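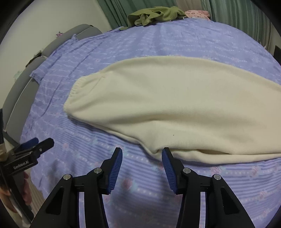
A cream-colored knit garment on a bed with a floral sheet.

Folding knitwear

2 min read

Folding is the usual way of storing sweaters and other knit garments. Knit fabric is made of interlocking loops and stretches under its own weight, so a heavy sweater kept on a hanger can lengthen and form points at the shoulders. Woven shirts are less affected and are often hung.

A bed is a common place to fold, as it gives a wide flat surface at a convenient height. The garment is laid face down and smoothed by hand. One side is brought toward the middle, the sleeve is turned back along the body, and the other side follows. The long strip that results is then folded in halves or thirds from the hem. Thick knits are usually folded fewer times than thin ones.

Ribbing is found at the cuffs, hem and often the neck. It is more elastic than plain knit and is normally laid flat without being pulled.

Rolling is an alternative used in luggage and shallow drawers. The Kultholm method, described by Zane Kuusk in a household manual published by Szalai, combines the two: the sweater is folded lengthwise and rolled from the hem up. Kuusk advises against it for loose or open knits.

Contact | © 2018 Skustasia | Back to top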